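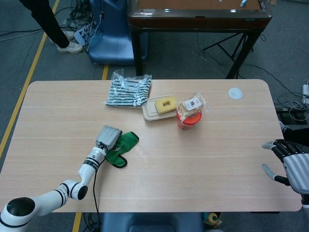 Why Does a Record Have Two Sides?

If you have ever seen a grown-up get off the couch in the middle of a song they like, walk across the room, flip over a big black disc and sit down again looking pleased with themselves, you have met a record owner. They will tell you the music sounds warmer. They may tell you this more than once.

But why do they have to flip it at all? Your playlist doesn't need flipping.

It starts with the groove

A record looks as if it has lots of thin rings on it, like a slice of tree. Look closer and you'll find it is one single line, called a groove, that starts at the outside and curls toward the middle like a very patient snail. Each side has one.

The walls of the groove are full of tiny wiggles. Those wiggles are the music. A needle sits in the groove, and as the record spins, the wiggles shake the needle. The record player turns the shaking into electricity, the electricity goes to a speaker, and the speaker shakes the air in your living room. Your ears do the rest, whether or not you like the song.

Loud sounds need bigger wiggles, and so do low sounds, like drums and bass. Bigger wiggles take up more space. So a record can hold a lot of quiet music or a smaller amount of loud music. If you try to squeeze a whole hour of thumping onto one side, the grooves crowd together and everything has to be turned down until the thumping sounds like someone politely knocking.

For most albums, 25 minutes is a pretty full side. Want more? Use the back.

Two sides, two beginnings

Musicians being musicians, they soon started making use of the flip. An album with two sides has two first songs and two last songs, so there are four important spots to argue over.

Say a band called Skorero made an album in 1971. (They were four people and a very large organ, and the organ got its own van.) Their singer, Refilwe Khumalo, wanted the fast song to open Side A so people would sit up. The drummer, Dae-han Ma, wanted the fast song to open Side B so people would wake up. They settled it by writing another fast song. The long, slow, sad one went at the end of Side B, where long, slow, sad ones usually live.

Working out this order is called sequencing. It sounds like something you'd do in math class, and it can take as long as a math class feels. You think about which songs are fast and which are slow, which ones are in the same key, and whether the song about the dead horse should really come straight after the song about the birthday party.

There was a practical side to it as well. As the groove gets closer to the middle of the record, each turn is a smaller circle. The record still spins at the same speed, so the same amount of music has to fit into a shorter bit of groove. High, bright sounds can come out a little fuzzy there. Putting a gentle song last on each side was a sneaky way to hide it.

Then the sides went away

When compact discs came along, one disc could hold more than 70 minutes of music without anyone getting up. Some bands filled every bit of that space. Some of those bands should have stopped sooner. Skorero's comeback album, Jalenach, ran for 75 minutes, and even Dae-han Ma's mother, a loyal woman, did the ironing during the second half.

With streaming there is no disc at all, so an album can be any length its makers like. You can play it in order, play it backward, or hit shuffle and hear the long, slow, sad one first, which would have made Refilwe Khumalo put her head on the organ.

Words to drop into conversation

LP: short for "long-playing record." The big kind, usually 12 inches across.

Single: a smaller record, most often with one song on each side.

B-side: the song on the back of a single. It was supposed to be the less important one. Now and then radio stations played it instead and the record company had to pretend that was the plan.

Run-out groove: the empty stretch of groove near the label, after the last song. If the player doesn't lift its arm by itself, you hear a soft tick, tick, tick until somebody gets up.

Try it yourself

Pick ten songs you like. Split them into Side A and Side B, and keep each side under 25 minutes. Choose your openers and your closers. Now give your list to a friend or a brother or sister and let them move one song.

You'll probably be furious. Move it back, play the whole thing in order, and take a break in the middle to turn over an imaginary record. Telling people it sounds warmer is optional.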